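Consumer Behaviour, Session 4
Reading claims on household goods
Tutor: Meenakshi Negi
Notes updated 21/04/2022

Bring the Prakia leaflet from last time. If you have lost it, share.

We left off with the phrase "tested by 400 homes". Most of you took it as a plus. I would like you to be harder to please. Tested how? A home cannot test anything. Someone in it filled in a form, probably after getting the product free, and people who get things free tend to be kind about them.

The leaflet then says 70 per cent "noticed a difference". A difference from what? There was no second group using their old cleaner, so we can't tell. I changed my curtains in August and noticed a difference too.

Sample size comes up every year, so let me deal with it. Grivuvwood asked 3,000 customers and puts the number in large print. A big sample picked badly is still picked badly. These were people already on the firm's mailing list, and the ones who had given up on the product had mostly left it.

Terms to know for the test: leading question, self-selection, control group, base rate. I am not fond of "brand trust" as a term and will not ask you to define it. The chapter in Upadhyay treats it as something you can measure with five tick boxes. Read it, but keep a pencil handy.

Task for next session: find one claim on a packet at home. Write down what the firm would have had to do for it to be true, then what you think it did. One side of paper. No adverts from the telly, they take too long to argue about.
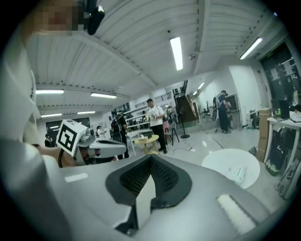
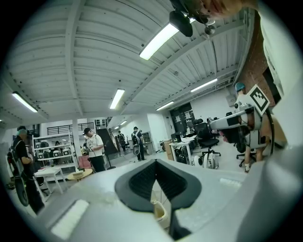 Part of a face shows near the top in both.

Tarun Tiwari objected at the end of the session that by my standard no packet could say anything at all, and that shoppers know puff when they see it. The second half may be right. I asked him for evidence and he has promised a page on it, which we will read first next time.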